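Call for participants: household shopping and packing study, Hurnside

Zuvgate is looking for 32 adults to take part in a study of how people shop for, carry home and put away everyday goods. The study is run from our office in Hurnside and starts in July. No experience is needed and you do not have to be a good cook, a tidy person or a regular shopper.

We want to know what happens between the checkout and the cupboard. Most research on shopping stops at the store door. We are interested in what gets bought together, how it is packed, how far it travels and where it ends up. The results will go into a report for store owners in Hurnside and Custport, and every participant can have a copy.

What you would do

You will keep a shopping diary for 10 weeks. Each time you buy food, drinks or things for the home, you write down what you bought, what you carried it in and how you got home. A paper diary is provided, or you can use the online form. Most entries take a few minutes.

You will also come in for two sessions at the Hurnside office, one near the start and one near the end. At each session you will talk through your diary with Tiziana Galli or Tanvir Howlader and sort a set of ordinary items into bags and boxes in whatever way makes sense to you. Sessions last up to 2 hours, with a break. Morning sessions start at 9:30 and evening sessions at 6:00.
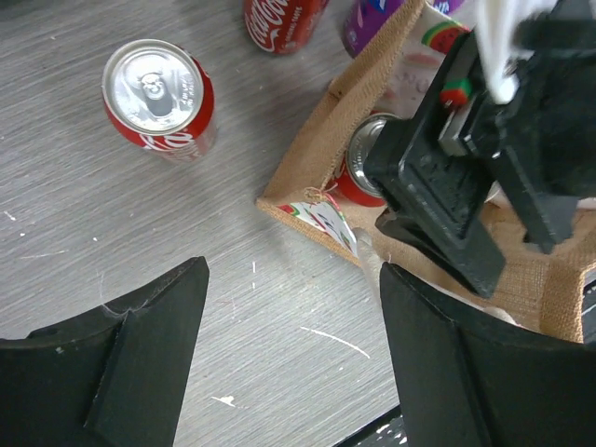
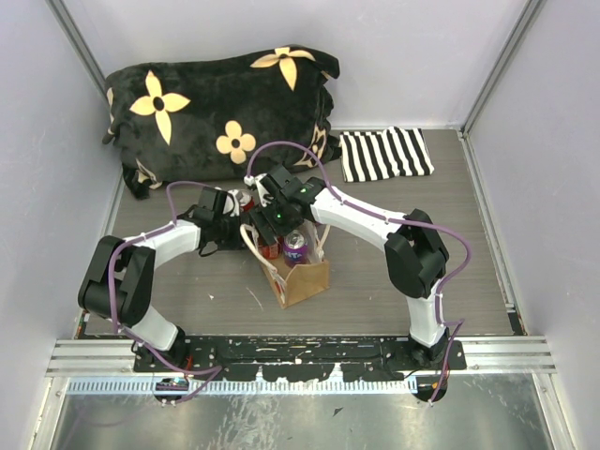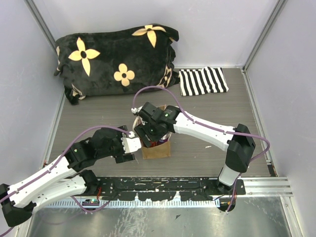 Bulky purchases count as well as groceries. If you buy bedding, a lamp or a bag of potting soil during the study, put it in the diary. Online orders only need to be listed if you collect them yourself.

Who can take part

You can apply if you are 18 or older, live in Hurnside, Custport or Lema, and do at least half of the shopping for your household. People who live alone are welcome, and so are people in shared houses – but only one person per address, please. We would like to hear from more people who shop on foot or by bus, as our last group was mostly drivers.

You should not apply if you work for a grocery store or a packaging company, or if you expect to be away for more than two weeks of the study.

Payment

You will be paid $74 for each session you attend and $10 for each full week of diary entries. Payment is by check or bank transfer. Bus fares to the office are refunded if you bring the ticket. You may leave the study whenever you like and keep what you have earned up to then.

Your information

Diaries are stored under a number and your name is kept in a separate file. Only the study team can see both. Please do not send us loyalty card numbers or bank statements.

How to apply

Call the front desk and ask for Fotini Margaritis, or pick up a form at the Hurnside office. Caroline Nyanda reads all the forms and will call you back, usually within a week. The office is on the ground floor and there is a ramp at the side entrance. If you need an interpreter or a different session time, write that on the form.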